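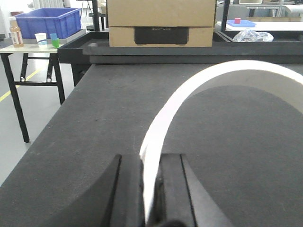 The grey table, with the cardboard boxes at the back

Best way to sort blue crates on steel shelving?
Nanami Hosoda
Jul 1, 2023

Hello all! I've just taken on the stock area at Crabtree, our little parts and spares place in Clodby, and I am having the time of my life with it. Steel shelving, a stack of matching blue crates and a big dark grey table with a felt-like top. I love that table. You can put a scratchy thing down on it without wincing, although it does collect lint.

We have 59 crates and 413 different lines to go in them, a mix of flat packets, small boxes and odd bits. So far I've been filling crates in the order things arrived, and you can guess how that's going. I spent most of yesterday afternoon hunting for one packet of hinges (found it, under the gaskets, hooray).

What I'd love to know:

Do you sort by type of item or by how often it goes out? And do you label the crate or the shelf? The crates have ribbed sides, so my paper labels only stick to the high bits and then curl off. I've also got nothing sensible for flat things, they slide down to the bottom and vanish.

We keep our stock list in Hila if that matters. Any tips welcome, the fiddlier the better!

Marrow_and_Peas

Oh, I do envy you, setting up a stock room is the best job going. I did ours in May and I still go in sometimes just to look at it.

Sort by how often it goes out, every time. Print off whatever Hila gives you for the last few months, find the lines that move the most and give those the shelf between your hip and your shoulder. Everything else can be sorted by type around them. Heavy things go low, light and bulky things go high. If you can't see into a crate on the top level from where you stand, only put things in it that you'd be happy to fetch steps for.

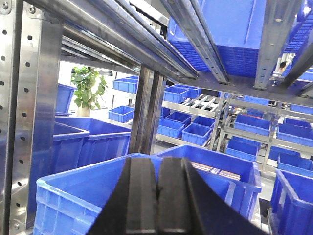

Label the shelf AND the crate, and give them the same code. We use a letter for the bay, a number for the level and another for the position, so B-2-4 lives at B-2-4, and anybody can put it back. If your uprights have rows of holes down them, cable ties are brilliant: thread one through a hole and hang a luggage tag off it. No glue, and you can move it in ten seconds when you change your mind (you will change your mind).

For the crates themselves I'd go for tie-on tags too if there's an open grid anywhere on the side. Sticky labels on ribs are a lost cause. Flurnard do a clip-on card holder that goes over a thick rim, I bought 2 to try and then went back for a lot more.

For your flat packets, stand them on edge like records in a shop! Cut a bit of stiff card to the width of the crate and use it as a divider, then file everything behind it with the label facing up. It looks lovely and you can flick through with one hand.

tobler59x

Depends what you stock. We do it by supplier.

Gwil in Goods In

Agree with nearly all of Marrow's post, the record shop trick especially. Two things I'd add from a place with over 200 crates.

Leave some slack. If every crate is full on day one, the first delivery will wreck your system. I fill to a hand's width below the rim and stop there, and I try to keep one spare crate in each bay.

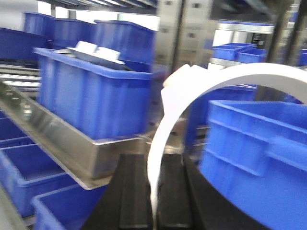
And have a fixed spot for stuff that's on its way somewhere. Returns, things waiting for a label, things you picked by mistake, they all need a crate of their own near the table or they end up perched on top of whatever is closest. Ours just says LIMBO on it in marker pen. Clear it before you go home.

The lint on the table comes off with a damp rubber glove, by the way. Wipe in one direction and it rolls up into a sausage. Very satisfying!

Nanami Hosoda

These are fantastic, thank you! Cable ties and luggage tags ordered, and I'm off to cut up some card for the flat packets. Gwil, there will be a LIMBO crate by tomorrow lunchtime. Does anyone do theirs with two levels to a bay, or is three the usual?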